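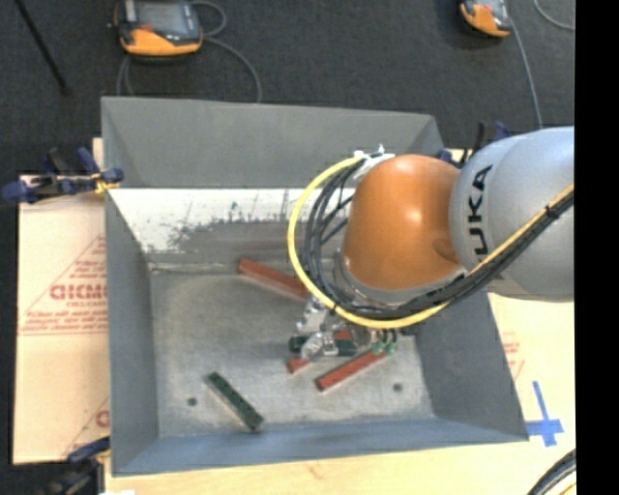

Sloped-wall metal bins: notes on wear, drainage and repainting

I have been putting off writing up the bins for most of the winter. It is February, the heating in the workshop is off until four in the afternoon, and paint will not cure at that temperature, so I have time to type.

The subject is large open-top steel bins with sloped sides, the kind used for loose parts and castings. I own two, bought from Csizmadia when they cleared out a storage hall. One has been in use every day for 6 years and the other mostly held offcuts. The metal is the same gauge in both. The wear is very different, and I wanted to record where it happens before I cover it up with primer.

Walls

Sloped walls take most of the abuse in their lower section. Parts dropped from above hit the slope, slide, and stop where the wall meets the floor. The upper part of a tall wall hardly gets touched, and the paint there stays matte and even. Lower down you get a band where the coating has gone and bare metal shows, polished in some places and scored in others. On my bin the band is as wide as my hand along the back and narrower on the sides.

Bright metal is easy to misread as clean metal. I wiped down a section with solvent and the rag came away black. Residue sits in the scratches, and paint applied over it lifts within a few weeks. I learned this on the second bin, where I skipped the solvent and went straight to a wire brush. It had to be stripped again.

For the current job I am using Larstead 601, a two-part gray primer. Piroska Pap recommended it after using it on trailer beds. It sands badly but it sticks. The can says to wait four hours between coats. In an unheated room I wait overnight.

Floor

The floors wear differently. Parts get pushed around on them instead of dropped, so the scratches are short and run in all directions, and the surface turns cloudy. None of it is deep. I measured the floor of the older bin with a thickness gauge along both diagonals and could not find a difference I would trust.

I do not paint floors anymore. Paint on a surface that gets scraped daily ends up as flakes mixed in with the parts, and then somebody has to pick gray flakes out of threaded holes. Bare metal with a thin wipe of oil has worked well enough. Réka Szűcs keeps hers dry and accepts the light rust. Her parts go through a wash afterward, mine do not.

Holes

My older bin has two small round holes in the floor, near the corners. I use them as drains. The seller could not tell me what they were drilled for, and I have seen similar ones used for bolting a bin down to a frame. As drains they are adequate if the bin is tilted slightly toward them. I shimmed the far side with 6 mm strips.

They do clog. Swarf collects against the edge of the hole, then fine dust fills the gaps. A pipe cleaner is too soft. A bent piece of welding rod does the job. Deburr the underside as well as the top, or the rod catches on the way out.

Anyone storing small hardware should cover the holes first. I lost most of a box of M4 washers through mine and found them under the stand when I moved it. A square of perforated sheet from Wendwood, fixed with two rivets, solved that.

Order of work for the rebuild

Empty the bin and vacuum it.
Solvent wipe, walls only, until the rag stays clean.
Abrade the worn band and feather the edge into the sound paint above it.
Second solvent wipe.
Two coats of primer on the walls.
Oil the floor and wipe off the excess.
Clear the drain holes again, as primer dust will have found them.

I have done the first three on the older bin. Sándor Dobos has asked whether the top coat matters, and I would say very little inside the bin. I intend to stop at primer and see how the band looks after a season of use. The other bin is still full of offcuts and will have to wait until I find somewhere to put them.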